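Ticket 2387
Status: Open, waiting on vendor
Product: Plamon wireless bridge, Irkholm firmware
Site: Ustthorpe office, second floor
Opened: September 18, 2024

Problem as reported
The wireless link in the small room loses its connection several times a day. Laptops show full signal and load nothing. Wired machines on the same floor are fine. Vendor support says the cause is "interference" and wants us to buy a second unit. I'd like to see some evidence before we spend another $400.

Log

Entry 1
Restarted the bridge. Link came back. This is what the vendor told us to do in April, and it worked for one afternoon then too. Not counting it as a fix.

Entry 2
Vendor asked us to change the channel. Did it, 1 to 11. Dropped again before lunch. Vendor then asked for 6. Same thing. I asked what they expected to be on those channels and got a link to a help page that says channels can be crowded.

Entry 3
Vendor now says a large metal appliance can block the signal. Maybe. But a blocked signal should be weak all day, and ours reads full strength right through the outage. Ran a ping from the desk to the bridge during a drop: 49 replies out of 49, no losses. From the same laptop to the gateway: nothing. So the radio side is up and whatever sits behind it has stopped passing traffic.

Entry 4
Checked the lease time. The bridge is set to renew its address every 7 hours. Compared that with the drop times I had written down and they line up better than I expected for something called interference. Two of the drops don't fit, so I'm not calling it proven.

Small room, Ustthorpe: 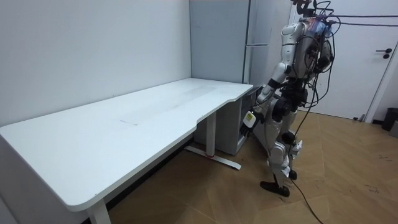
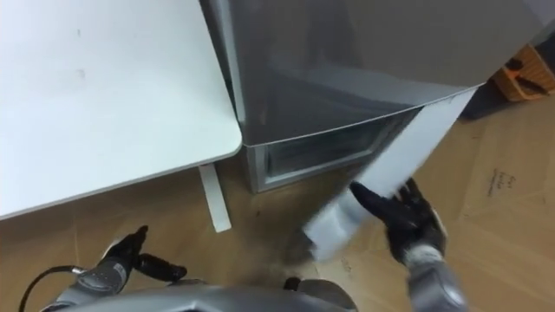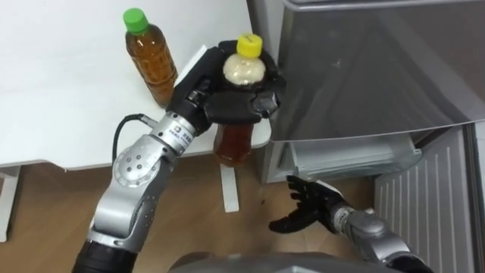
Question from the office: Do we need to move the bridge closer to the desk?
Reply: Leave it where it is for now. The signal at the desk is already strong when the connection fails, so a shorter distance won't change anything, and moving it would muddy the test we're in the middle of.

Entry 5
Gave the bridge a fixed address outside the automatic range and turned off the renewal. Made no other changes. I left the channel at 6 on purpose, even though the vendor wanted it back on automatic "to be safe." If two things change at once we learn nothing.

Entry 6
No drops since entry 5. The release notes for the newer Irkholm firmware have a line that reads "improved address renewal stability," with no detail on what was wrong before. Sent that line to the vendor and asked if it describes our fault. They answered that the update "may help with a range of issues." Asked again.

Entry 7
Poon, who handle our cabling, offered to run a wire to the room and be done with it. Fair offer, but it would only hide the fault, and we have the same bridge in the storeroom. Declined for now.

Still to do
Put the storeroom bridge on a fixed address too, once this one has had a longer run.
Get a straight answer on the firmware before anyone installs it.
Don't approve the second unit.

Keeping this open. A quiet stretch after a settings change has fooled us before.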